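Workshop > Arm build > Tickets > Gripper stalls near front bin wall
28 June 2018, posted by Vada

Arm stops with an overcurrent fault when it reaches for items close to the right wall. Limit was 400. Raised it to 800 and got the same fault, 12 times in one evening. Log line is always 3,809.

Both bins are clamped on the left side. Items in the front bin are the usual mix: bowl, brush, orange cup, two dinosaurs, the black round one. 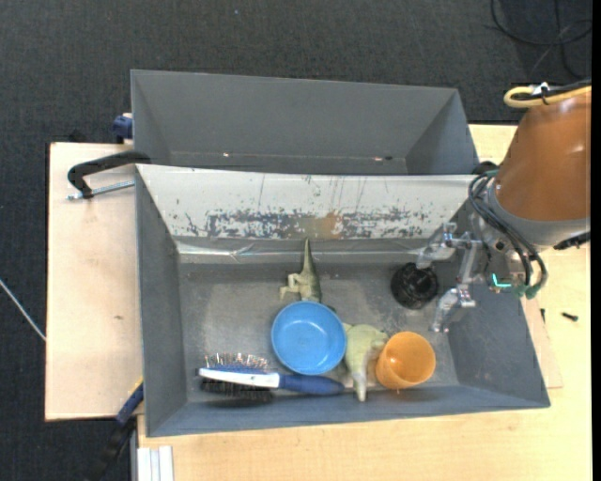
Step 2: Wall offset
Moved the wall limit inward in the Tramallow config. No fault so far. Leaving ticket open.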